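How a Fitted Sheet Works

A bed has several layers. The layer closest to the mattress is usually a fitted sheet. It differs from a flat sheet in one important way: its edges are gathered with elastic, so that it grips the mattress underneath.

Mattresses vary in depth. One that is 25 centimetres deep needs a sheet with deep corners, while a thinner one needs less fabric. 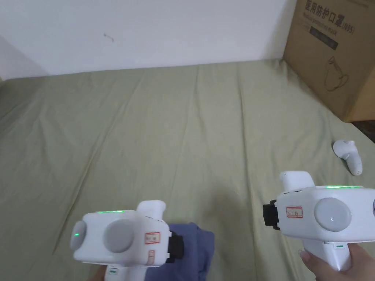
By Naledi Mkhize
Futthorpe Children's Learning Service
June 13, 2025

A sheet that has been fitted to a bed may still show long creases. The sage-green sheet has shallow folds running diagonally across it. Creases of this kind can often be reduced by pulling the fabric gently towards the corners.

Once the sheet is in place, the bed makes a useful flat surface for folding smaller items, such as the blue cloth. Children should lay the item down, bring two corners together and smooth the fabric with an open hand. Larger items, including blankets, are best folded by two people.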